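Unit 6: The Long-Form Celebrity Interview
Handout, 04/04/2018

Reading for this unit: packet pages 67 to 100.

A talk show interview on television usually runs 9 minutes. It is booked by a publicist, and the guest arrives with two or three stories already agreed on with a producer. The long-form interview works differently. The host has an hour, sometimes more, and the prepared stories run out early.

Terms to know:
Pre-interview: the phone call in which a producer collects stories from the guest.
Plug: the film, book or record the guest is there to promote.
Callback: a return to something the guest said earlier in the hour.
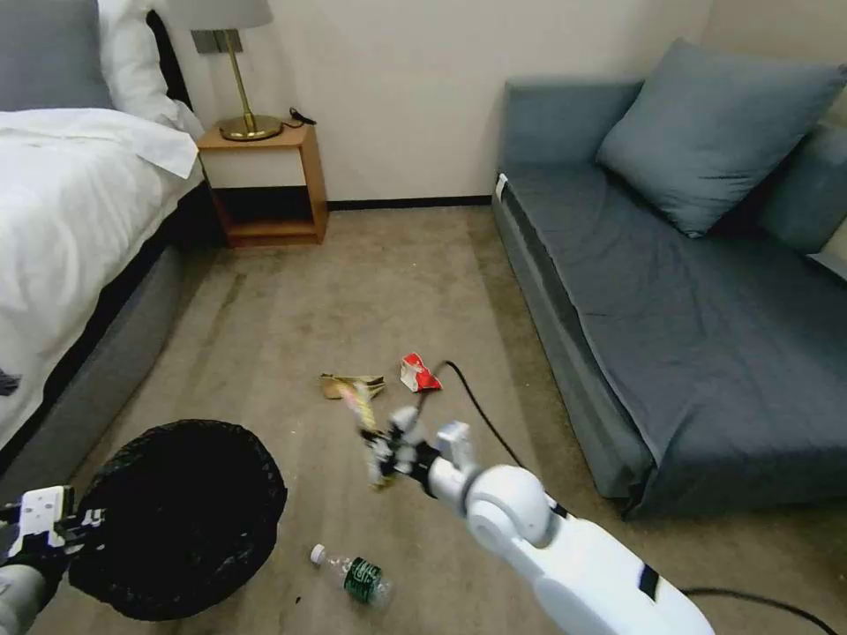
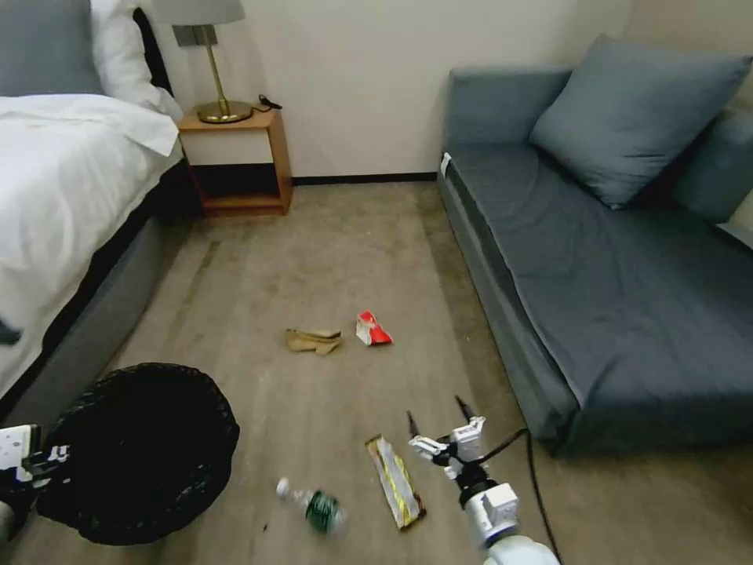
Last September's group objected to the claim that longer means more candid. One student wrote that a guest with a full hour can simply repeat a rehearsed answer in three versions, and that a short, blunt question at the end of a late-night segment may get further. Keep that objection in mind when you listen to the Bandberg and Jallex episodes.

Assignment: choose one episode and mark every point where the host drops the prepared question and follows the answer. Note where the plug comes in and who raises it. Two pages, double spaced. The paper is worth 100 points.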